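## 4. Loading the cube-sorting practice world

If you've made it through section 3, the Thiele simulator is installed and you've seen it open at least once without complaining. Good! Now we get to the fun part, and I promise it's a lot less typing than the last section.

I wrote this part for people who bought the Sitex starter kit and want to try their pick-and-place programs on screen before running them on real hardware. I still do this myself every single time (I bent a bracket in April by skipping it, and the replacement was not cheap).

**Before you start**

- Close any other world you have open. Thiele will let you run two, but they'll fight over the same port.
- Have your kit license handy. It's on the card inside the lid.
- Give yourself 967 MB of free disk space for the world files.

### 4.1 Open the world

1. Start Thiele and wait for the little clock in the corner to show zero.
2. Go to **Worlds > Add** and pick the folder called `flomham_cubes`.
3. Type in your license number when it asks. Dashes don't matter, capitals do.
4. Click **Load** and leave it alone for a bit. The first load is slow while the textures unpack – mine took 168 seconds on an old laptop, and every load after that was much quicker.
5. When the view appears, press **Home** on your keyboard to jump to the default camera.

You should get six small cubes sitting separately on a big white tabletop, with the black arm at the back left. If any of them are stacked at this point, you've got a saved layout from an earlier session, so press **Reset Layout** and they'll spread out again.

> **Note:** The white cube is really hard to see against the white table. Turn on **View > Outlines** if you keep losing it. I leave that on all the time now.

### 4.2 Pick which arm you're driving

There are two arms in this world, a black one and a light gray one up on a pedestal. Your practice program only talks to one of them at a time.

1. Open the **Arms** panel on the right.
2. Choose **Black** from the list. The name turns bold when it's selected.
3. Click **Wake**. The joint readouts should go from dashes to numbers.
4. Set **Speed** to 91 or lower. The slider goes up to 100, and you can certainly use all of it later, but the top end makes the wrist overshoot on short moves.

> **Caution:** Speed settings carry over when you export a program to the real arm! Check the number again before you send anything to hardware.

### 4.3 Run your first pick

1. In the **Program** tab, open `first_pick.hk`. (The ending is from Hukine, the little scripting language the kit uses. Section 6 covers it properly.)
2. Find the line that starts with `target` and change the color to the cube you want. I'd go for yellow, which shows up nicely.
3. Press **Step** to run one line at a time. Keep an eye on the joint readouts as you go.
4. Once you're happy with how it moves, press **Reset Layout**, then **Run** to play the whole thing through.

If the arm stops partway and you get "reach limit," the target is too far from the base. Drag the cube a little closer in the **Layout** tab and try again. If you get "no contact," the gripper closed in the wrong spot, and nine times out of ten the height value on the `approach` line is the culprit. Lower it a tiny bit and step through again.

Save your work with **Program > Save As** and give it a new name, so you still have the original `first_pick.hk` to go back to. You'll want it for the stacking exercise in section 5.
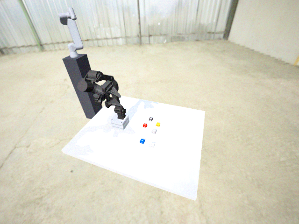
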